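Two arms, one table: where the build stands

Posted Thursday, April 5, 2018 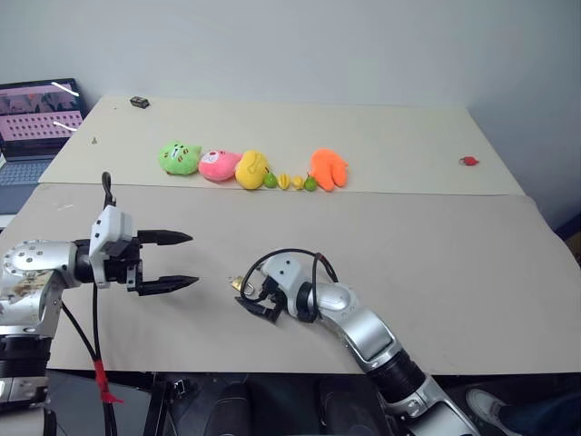
Why the board has two levels

The first version of the table was flat. I had one sheet on top of the frame and I put everything on it, and for the first month that was fine with only the left arm mounted. Once the right arm went on, the two of them kept competing for the same strip in the middle, and anything I wanted to keep out of the way ended up underneath an elbow.

So I raised the back. The rear board sits higher than the front one and works as a shelf. Toys go in a row along it, and the front board stays free for the actual handling. It cost me one Saturday and a second trip for screws because I bought the wrong length the first time.

I left both boards beige. Rommel Ocampo, who shares the workshop with me, wanted to paint them dark gray so the pale parts of the arms would stand out. I may still do it. For now I'd have to take everything off and wait for paint to dry, and I don't want to lose the mounting positions.

The arms

The arms are secondhand and they came from two different sellers. I paid 800 dollars for the left one, which had been sitting in a storage unit and still has most of a label on its upper segment. I tried to get the label off with a hair dryer and gave up. The right one cost more and needed less work.

Both have black grippers. The fingers on the left one, a parallel gripper, come to a point, and that has been good for small things and not so good for big soft ones. With plush, the points push in and the toy folds around them. You get a hold, but the toy comes up crooked. I have been sketching a wider pad that would slip over each finger. Afiq Ismail has offered to print a few for me once I stop changing the drawing.

The controller software is my own and I call it Laruvix. The name means nothing. It is up to 2336 lines, and a good part of that is checks to keep one arm from driving into the other. Before I wrote those I had one collision, a slow one, that bent a bracket on the right wrist. I straightened it in the vise and it has been okay.

Cables

I've spent more time on cables than on anything else in this build. If the loop at the wrist is too short, it pulls tight when the wrist turns and the joint faults. If it is too long, it drags across the board and takes toys with it.

What I do now is move the arm by hand to the worst position I can find, leave a little extra past that, and fix the cable there. On the left arm there is red around the cable lower down so I can see at a glance if it has slipped. The loops over the right wrist are bigger than I'd like. I plan to reroute those when I have the arm apart for grease.

Toys

I started with wooden blocks and got bored of them. Blocks are all the same shape and they don't squash. My sister gave me a bag of plush toys and little toy fruits her kids had outgrown, and those turned out to be a better test. The green cat face is light and easy. The orange hand is awkward because the fingers catch. The lime rolls if it gets bumped.

The order in the row is whatever I feel like that day. The software doesn't depend on it, or isn't supposed to. I did find one bug that way, where the arm would reach for the spot a toy had been in on the previous run.

I keep the laptop open beside the table while I work, where I can see the thumbnails without walking around to the other side.

What's next

The list on the wall right now:

Finger pads for the left gripper, once the drawing is settled.
Shorter cable loops on the right wrist.
A proper emergency stop I can reach with my foot. The one I have is on the wall behind me.
Passing a toy from one arm to the other. I have tried it 7 times. It worked twice, both times with the yellow plush.

Rommel thinks the timing is off on the handoff and that the left gripper lets go too soon. I think the right one is arriving a little low. We're going to record the joint positions on both sides over the weekend and compare. If I get anything useful out of it I'll post the numbers, along with the bracket drawing a couple of you asked for in December.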